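## Recording a hand task with the Bestano wrist kit

The Bestano kit comes with two black wristbands, each topped with a white marker bracelet. The panels are labeled L or R with a number. Put the L band on your left wrist and the R band on your right, then start the session from the tablet.

Pick a short task that keeps both hands over the table. Erasing a sheet of paper works well: one hand holds the page, the other rubs. Keep your sleeves above the bands.

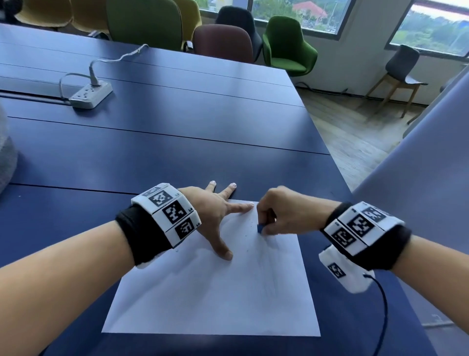
Shagufta Khattak wrote in to say that she got better tracks after tightening the bands one notch, and that she would skip the paid Brornlow plan until she had filled the 19 free sessions.

When you finish, press Stop and wait for the upload bar to close. Take off the bands and plug in the tablet.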